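Fasano Household Goods Reuse Program
Interim report to the Lokolia Fund
2025-06-24
Prepared by Parisa Mohammadi, Program Manager

1. Progress during the period

The program distributed 2,578 parcels of personal care and household goods, against a target of 2,687 for the period. The shortfall falls almost entirely in the first weeks, when the Skadomari depot was closed for floor repairs and deliveries were made from the smaller Jin Street site. Output at Skadomari has since returned to the planned level.

Referrals came from 30 partner agencies. Two agencies withdrew after changes in their own staffing and three joined. Agreements with the new agencies follow the standard form approved by the Fund.
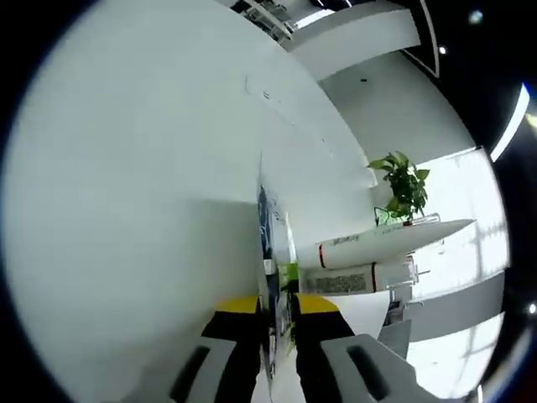
Intake procedures were revised in accordance with the recommendations of the first-year review. Donated stock is now dated on arrival and entered in the inventory before it is shelved. Items with less than three months remaining before expiration are offered first to agencies that collect weekly. Stock discarded as out of date has declined, although the written record for the earlier period is incomplete and a firm comparison cannot be given.

2. Staffing and training

The second depot assistant position was filled after being advertised twice. All depot staff completed the safe lifting course. Training in the new inventory system took longer than planned, and 10 hours of additional support were purchased from the supplier under the contingency line. 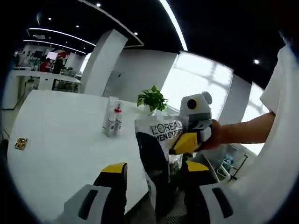 3. Finance

Spending is within the approved budget. Vehicle costs exceeded the forecast owing to a clutch replacement on the older van. The overspend was met from savings on rent during the Skadomari closure. No transfer between budget headings is requested.

4. Remaining period

The program will open an evening collection time at Jin Street for agencies unable to attend during the day. A survey of partner agencies is in preparation, and its results will be included in the final report, due in October. The lease at Skadomari requires renewal before that date. Negotiations with the landlord have begun, and the Fund will be notified of any change in terms.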